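The Prayer Counter

By now most of you have seen the number. It was on the screen in the fellowship hall at Lostdale, it was in the email that went out Friday, and a friend at Pudholm tells me it was read from the pulpit there as well, to applause. 774 answered prayers. That is what the Grarnow app reports for our cluster of churches since we signed up, out of 1586 requests entered. I have been asked by several people why I didn't clap, so I'm using my space in this newsletter to explain.

I should say first that I pray. I have prayed most mornings of my adult life, badly, usually over coffee, and I have no quarrel with anyone who does it on a phone. If Grarnow sends you a little chime at seven o'clock and the chime reminds you that your neighbor is having surgery, then good for the chime. My trouble is with the counter.

For those who haven't used it, you type in a request and choose who can see it. Other people tap to show they've prayed. Then, after a time, the app asks you whether the prayer was answered. There are three buttons: Yes, In Part, and Still Waiting. I looked for a No and there isn't one. I wrote to the company to ask why and got a friendly reply saying that their users find a No button "discouraging to faith." I'm sure they do. I would find it discouraging to my bank balance if the statement showed withdrawals, but I would still like to see them.

Then I asked how the 774 was put together, and it took a few emails to get this straight. Yes and In Part are added up and reported as one figure. Still Waiting never turns into anything else. A request for a man to recover from his illness, if the man dies, can sit there as Still Waiting until the end of the world, unless his widow goes in and deletes it, in which case it drops out of the total altogether. I don't think anyone sat in a room and decided to cheat. I think they built a thing that can only go up, and then they were pleased when it went up.

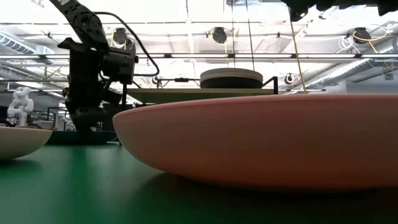 Pastor Võ, who has been patient with me about this, says I am being too literal. His view is that the number is a testimony, a way for the congregation to say thank you together, and that people who hear it are encouraged. I take the point about thanks. We are commanded to give it and we mostly forget. But a testimony has a person attached to it. When Soledad Sarmiento stood up in January and told us about her brother calling after all those years, I believed her, and I'd have believed her if she had said she had no idea whether her praying had anything to do with it. (She more or less did say that. She said she'd prayed for him to call and also for him to be sorry, and that she got a phone call.) On the app, I suppose, that goes down as In Part. It gets added to somebody's parking space and somebody's job interview, and what comes out the other end is a figure on a screen.

I did look at the public requests for our church, which any member can do. I won't repeat them. I'll just say that a lot of them are for things that generally happen. Safe travel. A good test result on something the doctor wasn't worried about. Rain, in the part of the year when we get rain. I'm not mocking anybody, I ask for safe travel every time my daughter drives home and I mean it. But if you're going to put up a number and invite people to be impressed, then somebody is allowed to ask how many of those trips would have gone fine anyway, and the honest reply is that we don't know and the app has no way of finding out. No comparison is possible. There is no other Lostdale where everyone forgot to pray.

There's also the matter of the 13. Tucked under the main figure on the report is a line that says "13 miracles," with a small gold star. I asked who had judged these. A miracle, according to Grarnow, is any Yes on which the user also taps the star. That's the whole procedure. The church has spent centuries being careful with that word, sending people out to ask rude questions of witnesses, and here it has been handed to whoever's thumb is nearest.

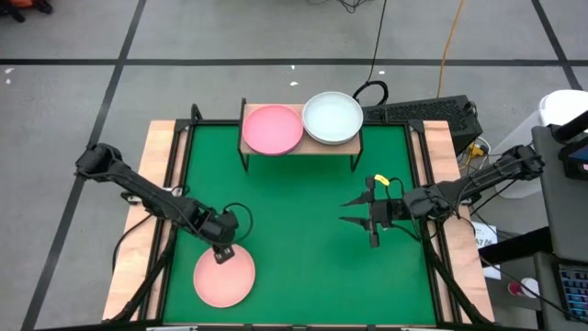 Some of you will say that the Bible is full of counting, and it is. There are baskets of leftovers and there are fish in nets, and ten lepers of whom one came back. What strikes me about those is that they're all the kind of thing a person could check. Take the two plates up on the little shelf in the photo. One is pink and one is white, and if you and I disagreed over which was which we could settle it by looking. We could call in a stranger, even one who thought we were both fools, and the stranger would say the pink one is on the left. Answered prayer has never been like that, and the people who have prayed longest seem to be the slowest to sort theirs into piles. Ask them about something they begged for 20 years back and you'll hear that they didn't get it, or they got it and it was a disaster, or that they've changed their mind twice about whether they got it. I don't know what button that is.

What worries me more than the arithmetic is the folks on the other side of it. Subtract 774 from 1586 and there are more requests left over than there are answered. Nobody read that part out loud. I was sitting that morning behind a couple who I know have been asking for one thing for a long time, and the screen lit up and the band came in, and I watched them clap because everyone was clapping. I can't see into them. Maybe they were truly glad. But if I were in their seat I'd be working out which half of the list I was on, and wondering what the other half was doing right.

The company's promotional material leans on this, by the way. There's a page about how "active prayer circles see more answers." Well, of course they see more. They enter more requests, and they go back and press the button. A church that uses the app heavily will show a bigger total than a church that doesn't, in the same way that a man who writes down every bird will have a longer list than a man who just goes for walks. It doesn't tell you who lives nearer the woods.

Here is what I'd like, and I've put it to Pastor Võ in writing so he won't be surprised to read it. Keep the app for anyone who wants it. Keep the reminders. Stop showing the totals in worship, and take the line about miracles out of the email. If people have something to give thanks for, let them stand up and say it, even if it goes on too long and even if the story doesn't come out clean. We used to leave time for that after the second hymn, before the announcements got so long.

And when our subscription comes up for renewal, I would like someone to ask Grarnow what they do with all those requests. There are names in there, and diagnoses, and in a couple of cases things about other people's marriages. I asked. I was told my question had been passed along to the team, and I'm still waiting.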